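Zekico Two-Finger Hand Gripper, Club Kit

Parts and kits > Grippers > Handheld

In stock. Ships flat in one box with hardware bag and printed build sheet.
Price: $97 per kit
Spare pad set: sold separately, see below

So this is the gripper I wish I'd had when I started running the after-school robotics club at Stusham. I put it together with Sipho Modise, who had been helping our kids rebuild the same broken claw over and over, and we now pack these up ourselves for other clubs and classes. It's a two-finger hand tool with real linkages, and students can build it, take it apart, and carry it around the room picking stuff up long before they're ready to bolt anything to an arm.

What the kids do with it

Mostly they grab things! We start with wood blocks and foam, then move on to the annoying stuff like markers and paper cups. Each team writes down what slipped and then goes back and changes something (grip angle, pad material, how hard they squeeze). By May our older group was using theirs to practice for the Cenovden pick-and-place challenge, where you get 4 minutes at the table and your operator can't touch any of the objects by hand. They came home grumpy about a dropped battery and then spent the whole next meeting on pads, so I call that a good trip.

How it's built

Each finger is a set of dark links with brass bushings at the pivots, and a pointed pad at the tip. The bushings were my one stubborn demand. Our old claws had bare holes, and after a semester of middle schoolers the fingers wobbled so much that the tips wouldn't meet. The pads have two small holes in the face for mounting, so swapping one takes a student a couple of minutes with the little hex key in the bag (please put it back in the bag).

The thing that wears is the covering on the inner side of the pads. It gets scraped, then it frays, then you get shreds hanging off it. I'd rather show you pads in that state than pretend they last forever.

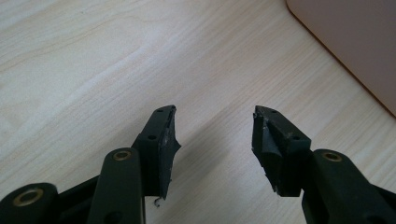
Can students replace the pad covering without buying new pads?
Peel off what's left of the old covering, clean the face with rubbing alcohol, and stick on a fresh strip cut to the pad outline on the build sheet. Give the glue a night to set before anybody squeezes anything.

Lots of teams skip our strips and try their own material, and I love that. Bike inner tube works really well. Shelf liner is great for paper cups and pretty bad for everything else. One group tried the fuzzy side of hook-and-loop tape and I still find bits of it in the drawer.

What you get

Left and right finger links, cut and deburred
Brass bushings, pressed in already
One pair of tip pads with covering on
Hand grip and trigger linkage
Hex key, screws, a few extra screws
Printed build sheet and a blank test log to photocopy

The spare pad set has 2 pairs of pads and a sheet of covering. If you're running a class I'd order that at the same time, especially with younger kids who like to drag the tips along the table.

Group size and time

One kit keeps up to five students busy if you split the jobs: builder, operator, someone on the log, someone setting out objects, someone being the judge. Three is comfier. The build takes us two meetings, and the first one always runs long because everyone wants to open and close the thing before the screws are in. Ages 11 and up is my honest recommendation. Younger than that and you'll be doing the small screws yourself.

Does it fit an arm?

There's an adapter plate for the Eder classroom arm, which we make in small batches, so write before you order to see if I have any left. Kęstutis Priedītis designed the plate for his own class and was nice enough to let us sell it. His notes on mounting height come in the envelope with it, and they're worth reading first. I ignored them and had to redo all my screws.

Care

Wipe the links with a dry cloth. No oil on the bushings, it creeps onto the pads and then nothing stays gripped. Check the pivot screws every few sessions and snug them up, but stop before the finger gets stiff. Store it with the tips apart so the covering doesn't take a dent.

Returns are fine on unbuilt kits. If you're missing a part, email me the name from the build sheet and I'll mail it out.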